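# Truller 2 Rinse and Drain Colander Insert

We have been wanting to write this page since September, when the first carton of the Truller 2 turned up and half of us took one home that same Friday. It's a deep steel mesh insert that drops into a kitchen sink, and we think it's the nicest thing we carry for anybody who brings home a lot of vegetables at once.
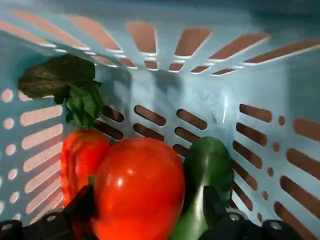
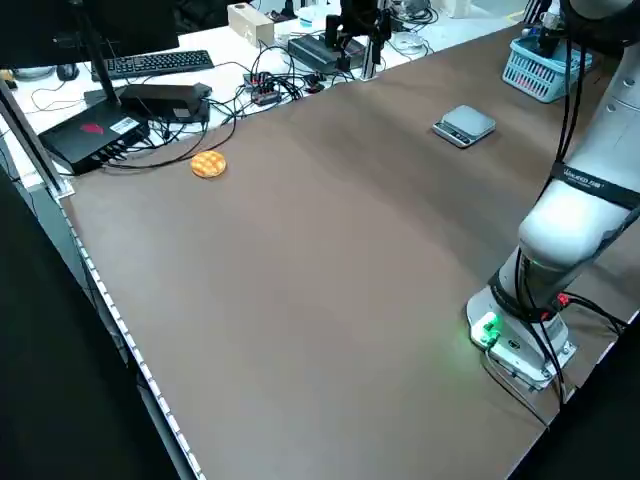 Washing a market haul is mostly a problem of where the water goes. Pour a bag of new potatoes into a bowl and the grit just sits at the bottom with them. A plastic basket with rows of slots in its walls, like the light blue one with the produce resting in it, lets water out fast and is great for carrying things in from the garden, but peas, lentils and small berries will find their way through slots that wide. The Truller 2 uses a fine woven mesh all the way up, so you can rinse a cup of quinoa in it on Monday night and a whole head of muddy lettuce right after!

The arms slide out to sit on the rim of the sink, and they lock with a small twist (righty-tighty, both sides). Katia Fabbri, who buys our kitchen range, tested it against the older Omier insert and liked that the Truller stays put when you lean on it to scrub carrots. The Omier is still a good piece of kit and we still sell it, mostly to people with very narrow sinks.

## Details

- Stainless steel mesh, rolled rim, no seams on the inside
- Length with arms fully out: 409 mm
- Length of the shorter version: 398 mm
- Folding feet, so it can stand on a counter
- Dishwasher safe on either rack
- Grip sleeves in gray or dark green

Measure your sink from inside edge to inside edge before you order. If yours has a raised lip or a faucet that sits far forward, get the shorter version.

## Good to know

The grip sleeves pull off for cleaning and they're a bit stiff the first few times. Warm water helps. Spare sleeves come from Nultico and fit both lengths.

Starchy water from rice can leave a film on the mesh. A soft brush and a splash of vinegar will take it right off, and please skip the steel wool.

The matching Wibisono drip tray slides underneath when the feet are down. It's sold separately and ships in the same box if you order them together.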